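So the old tower is finally getting its refit. Huguette Lefèvre passed it on to me in August when her office cleared out, and it's been holding up a plant ever since. I paid 30 dollars for a box of spares to go with it - way more than I need, but I can't resist a box of spares!

Laying the case on its side makes life so much easier. You can get at the board from above, and your parts stay within reach. 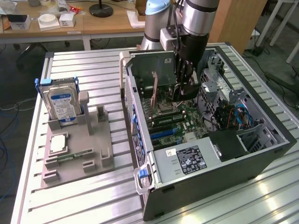

Memory was the bit I kept putting off. I always worry I'm pushing too hard, and Corentin Boyer (my go-to for this stuff) says everyone does. Line up the notch, press both ends evenly, wait for the click. Fine, Corentin.

The processor scares me way more. Those little gold pins in the socket are so easy to bend, and I've already killed one board that way, an 86 dollar mistake I still think about. Now I don't open the bracket until I've got the chip ready and my coffee is in another room.
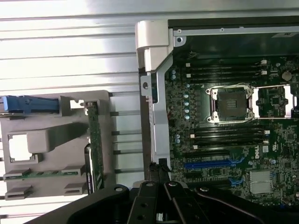
The other thing I've changed is where the loose parts go. I used to line them up on a dish towel, which worked great until somebody needed the dish towel. A holder with a slot for each thing is so much nicer.

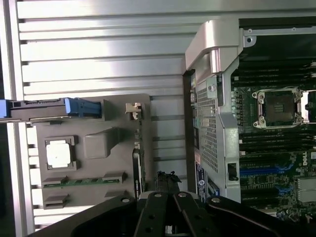 Green strip in its clips, right next to the case.

Next up is deciding what to put on it. Albane wants a music server, and I'm leaning that way too.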